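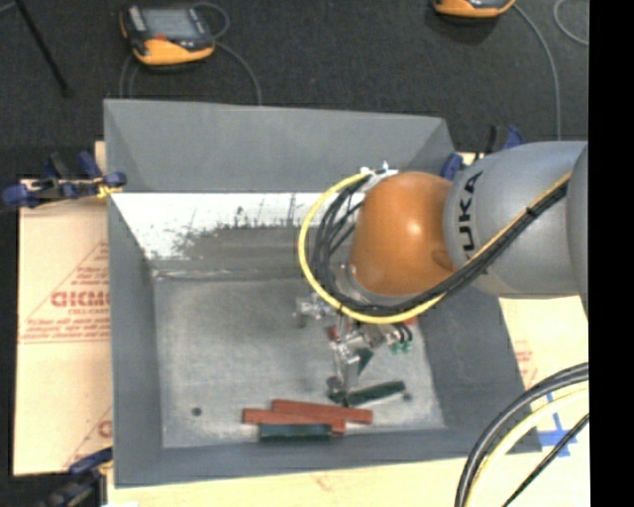
Do I have to redo the cable loop every time I swap grippers for a comparison?
Only if the new gripper is longer or its connector faces a different way. Otherwise leave the loop alone and go straight to step 4.

Section 9: Swapping and comparing grippers over the bin

I wrote this part after Duangjai Wongsuwan and I spent most of March going back and forth between the Drivton and the Cluvus, so it's a bit opinionated (sorry!). It assumes your arm is already mounted and you've got the blocks out.

1. Park the arm over the middle of the bin, well above the rim, and stop the program on the handheld controller.

2. Shut off the air, then bleed the line. Wait for the hiss to stop before you touch any fitting.

CAUTION: Don't go by the gauge alone. Ours sticks.

3. Unplug the gripper at the wrist. Lead the new cable out in a wide, lazy loop and tie it back along the arm. I like more slack than the Wukau sheet asks for – turn the wrist by hand to both ends of its travel and watch for anything pulling tight.

4. Bolt the new gripper on, finger tight first, then go around again with the wrench.

5. Enter the new tool length. Please don't skip this one! The two grippers are not the same length, and the old number will drive the fingertips right into the floor of the bin.

6. Check the clamps on the bin. If the bin creeps during a run, throw that run out and start over.

7. Run 30 picks, dump the blocks back in, and run the same set with the other gripper. Keep the speed the same for both.

Note: Blocks lying flat and side by side are the hard case. The Drivton gets under an edge nicely but takes its time, while the Cluvus is quick and tends to nudge the neighbor. We logged 2,628 picks between the two and I still change my mind depending on the day.

Note: Brenda Rivadeneira keeps the log template, last changed 1st February. Older copies have no column for dropped blocks, so grab a new one before you start.

8. Save the log under the gripper's name, then park the arm again before you open the air back up.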